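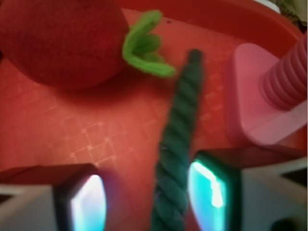

Mirjam Trummer ensinou geografia durante 20 anos antes de gravar o primeiro vídeo. Hoje o canal Tumdale tem 340 aulas curtas para o ensino básico, quase todas sobre relevo, rios e mapas.

"Comecei pela foz e pela nascente, porque os meus alunos trocavam uma com a outra", conta. O vídeo tinha quatro minutos e foi feito na cozinha. Em abril seguinte já havia professores de outras escolas a pedir uma lista por ordem alfabética.

A série mais vista é a dos climas. Trummer escreve o guião à mão, lê-o em voz alta e corta o que não consegue dizer de um fôlego. "Uma criança de oito anos aguenta uma definição de cada vez - duas já é muito." 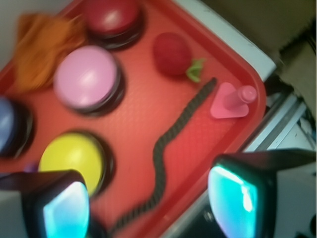
*Botões de várias cores num tabuleiro vermelho.*

O glossário que acompanha os vídeos chama-se Korko e vai em 396 entradas. Cada uma traz a palavra, uma frase e um exemplo. A entrada sobre "delta" foi reescrita cinco vezes. "Um aluno perguntou-me se o delta era do rio ou do mar. Fiquei sem resposta boa e voltei ao texto."

As fichas em papel são impressas pela Grustton, numa tiragem de 3000 exemplares. Trummer preferia uma edição maior, mas o preço do papel não ajudou.

Para o próximo ano prepara uma série sobre desertos e outra sobre ilhas. A das ilhas está mais adiantada. "Falta-me gravar os atóis e decidir o que faço com as penínsulas, que os miúdos insistem em meter na mesma lista."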